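3.2 Workspace preparation and floor marking

Good practice for hand-held gripper work begins with the bench and the floor beneath it. The Hovine guideline, adopted at the Skellavow site in March, requires that the tabletop between the gripper fingers be kept clear of tools and loose parts, and that any base standing on the floor near the work area carry yellow and black hazard striping. Each station was checked against these rules before recording, and 8 of the 70 checks led to a correction.

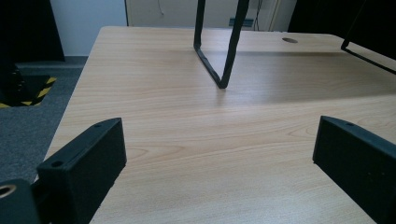 Figure 2. Gripper fingers over the open tabletop, with a striped base on the carpet at left.

3.3 Operator handling

The operator's grip is to be closed around the handle, with the marker plate left uncovered so that all of its markers remain exposed to the tracking system. Objects are to be held level above the raised surface before release. 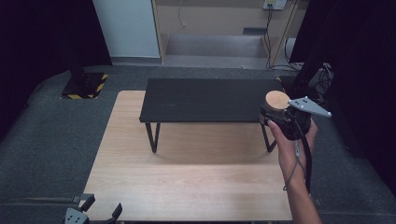
Compliance with the handling rule was harder to judge than compliance with the floor rule. Two reviewers at Kioko rated 200 trials independently and met to settle those on which they differed. Most disputes concerned the moment of release, for which the guideline offers no measurable limit. We recommend that the next revision define one.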